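Ticket 2862 — Grasp success drops on soft items, wrist view policy
Opened by: Anong Kamolrat
Project: Cellow
Status: open, waiting for retraining

Problem
After the July checkpoint, the policy fails on gloves more often than on rigid objects. The loss curve looks normal. I suspect the grasp labels, because we mark a grasp as good from finger width only, and folded fabric gives a false width.

Check 1: wrist view against label
I went through episode 663 by hand. The fingers hold the white glove by the cuff, and the green basket is in view.

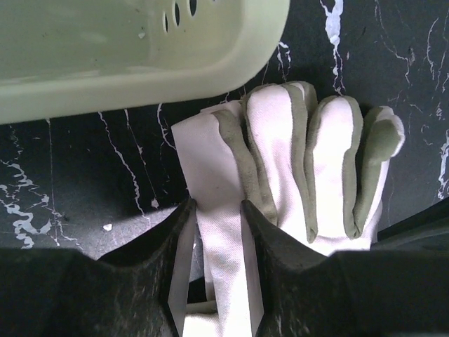
Check 2: relabel by hand
I relabeled 4 glove episodes from the wrist view. In 2 of them the width label said "no grasp" although fabric was clearly between the fingers.

Next step
Add motor current to the label rule, then train again with the same seed. Nuchit — please keep the old labels, I need them for the comparison.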